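My Winter of Eating from the Cupboard

In January I gave up the big shop and lived on whatever was already in the house. Forty days, and I only cracked for milk and onions! My neighbour Rasmus thought I'd last a week (he still owes me a pint). The soups were lovely, the chickpea curry less so, and snacks were my downfall every single evening.
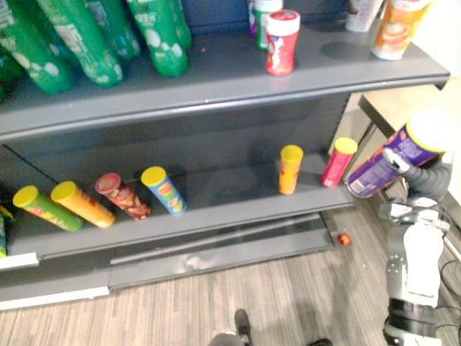 What I'd do differently

Buy more rice, for a start. And hide the crisps somewhere I need a ladder to reach.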